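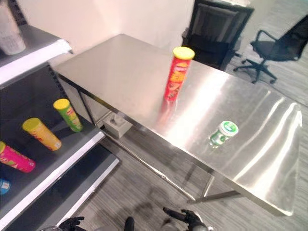 Our method for the Clulletti picking study rests on a comparison: the same grasp is planned once from the head view alone and once with the wrist view added, and we look at where the two plans part ways. That makes the inspection before a session a little more than a safety round, as a table nudged sideways or a lid left half seated will turn up later in the results looking very much like a finding. Shiny surfaces are where we've had the most trouble. The red canister with the yellow lid standing on the steel tabletop throws a reddish reflection just below its base, and the head-only planner has been known to treat that kind of patch as part of the object and aim low. So please read the comments as well as the items. They were written after sessions by people who wished they had read them before!

Clulletti pre-session inspection, revision 2
Site: Paslow room, Clitarbridge
Comments current as of February 11, 2026

Part A. Floor and walkways

A1. Walk the full reach of both arms with the robot powered down. Nothing on the floor inside it.
Result: pass, with comment.
Comment: Look underneath the table as well as beside it. Small boxes drift under there and stay. They're outside the arm path in normal work, but if something rolls off the table and a person crouches to fetch it, anything on the carpet near the legs becomes one more thing to kneel on or trip over. Move it to the far wall.

A2. Chairs pushed back beyond the reach line.
Result: pass.
Comment: The office chairs are on casters and they wander, bless them. Check them again after lunch and after visitors.

A3. Carpet flat, with no lifted seams where the base will drive.
Result: pass.

A4. Route to the door clear for a person walking backward.
Result: pass.
Comment: Do actually walk it backward once. It feels silly and it takes no time, and it found a loose power strip in November that we had all been stepping over quite happily.

Part B. Table and shelving

B1. Table does not rock under a firm hand at each corner.
Result: pass.

B2. Front lip of the table checked for burrs with a gloved finger.
Result: pass.
Comment: Gloved, please. The folded edge is usually fine, but a gripper that has caught it a few times can raise a sharp spot.

B3. Tabletop wiped and dried.
Result: pass, with comment.
Comment: Use the dry cloth last. Smears change the way the overhead lights streak across the steel, and we have compared runs from before and after a wipe and found that the depth estimates shifted more than we liked. If you have to wipe in the middle of a block, end the block there and start a new one.

B4. Shelving unit stable and shelves seated on their clips.
Result: pass.

B5. Canisters on the shelf lying the way the session sheet asks, lids fully pressed on.
Result: one lid corrected.
Comment: A canister lying on its side can roll when its neighbor is pulled out. We don't wedge them, because wedges would show in the head view and the planner learns to lean on them. Keep hands away from the shelf while an arm is anywhere near it, even if a canister is clearly about to go. Let it fall. They are cheap and they bounce.

B6. Objects outside the session sheet removed or noted.
Result: noted.
Comment: Noting is fine. Removing things from a shelf between two halves of a paired trial is not, and that includes tidying. I know how tempting it is.

Part C. Stops and power

C1. Wall stop pressed and reset, both arms confirmed limp or braked as the controller screen says they should be.
Result: pass.

C2. Handheld stop tested from the operator's standing place and again from the doorway.
Result: pass, with comment.
Comment: Test it from both. The Gronow remote we use has a range far larger than the room, but a tired battery shows itself first at the doorway. Replace the battery if the light hesitates at all.

C3. Speed limit set to the study value and locked.
Result: pass.
Comment: The study value is the slow one. Somebody raises it for a demonstration every so often and then forgets — so the lock goes on before the first trial, and the person who locks it initials the sheet.

C4. Second person present whenever an arm is live.
Result: pass.

Part D. Grippers and wrists

D1. Fingers inspected for cracks, chips and loose seating at the base.
Result: pass, with comment.
Comment: Wiggle each finger gently along its own line of travel and then across it. A small amount of play along the travel is normal. Play across it means the finger comes off for a proper look, and the session waits. We lost the better part of a week of paired trials to one finger that had loosened by a hair, enough to make every wrist-assisted grasp look worse than it was.

D2. Cable runs checked at full wrist rotation in both directions.
Result: pass.

D3. Joint covers seated, no gap you can get a fingernail into.
Result: pass.

D4. Wrist camera lens cleaned and its calibration pose repeated.
Result: pass, with comment.
Comment: Let the robot warm up for 30 minutes before the calibration pose. Cold calibrations have looked good on screen and then drifted through the first block, and the drift lands right on top of the effect we're trying to measure.

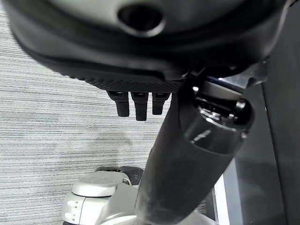

Does the calibration pose have to be repeated if the session is only paused for a short break?

Repeat it if anyone has touched an arm, a camera or the table during the break. If the room was left alone and the robot stayed powered, carry on with the calibration you have and write the pause on the sheet.

D5. Arms driven through the slow folding motion with nobody inside the reach line.
Result: pass.
Comment: Listen as well as look. A dry joint makes a faint ticking near the end of its travel, and you will hear it well before you see anything in the logs.

D6. Grip force test on the foam block.
Result: pass.
Comment: The force ceiling was chosen to dent a cardboard canister and leave it there. If the foam block comes out with a crease you can still see after you've put your gloves away, the ceiling is set wrong. Stop and reset it.

Part E. Checks that belong to the method

E1. Trial order drawn fresh, not copied from the last session.
Result: pass.
Comment: Early on we ran all the head-only trials first and the wrist-assisted ones after, and the second group came out looking wonderful. Much of that was the operators getting better at resetting the objects. With the order mixed, the gap shrank but stayed, and I trust it a good deal more.

E2. Object placement marked on the sheet before the planner is started.
Result: pass.

E3. Aborted trials kept in the log with the reason.
Result: pass, with comment.
Comment: Please keep every one, including the embarrassing ones. Of the 2,000 paired trials in the log so far, 145 ended in an abort, and those have taught us more about reflections than the clean ones did. Most came from the head-only condition with a tall object on bare steel. When the same object went on a matte mat, the two plans usually agreed. We would never have gone looking for that if the aborts had been thrown out as bad data, which was the plan at first.

E4. Lighting left as found, blinds position noted.
Result: pass.

E5. Person scoring the grasps does not know which view was used.
Result: not met.
Comment: The scorer could see the operator's screen from the desk. The screen has been turned and the first block will be scored again by somebody who wasn't in the room. This is a small room and it is hard to keep a secret in it, so I would be glad of any better arrangement of the furniture that doesn't put a person closer to the arms.

Part F. Closing down

F1. Arms parked, brakes confirmed, power off at the wall.
F2. Objects returned to the positions on the closing sheet.
F3. Handheld stop on its charger.
F4. Any item marked with a comment copied to the Clulletti log before leaving.
Comment on F4: Same day, please. A comment written the next morning tends to say "seemed fine," and I have written plenty of those myself.

Open items carried forward: scorer's view of the screen (E5), a spare battery for the remote (C2), and a second foam block, as the present one is getting rather tired at the corners.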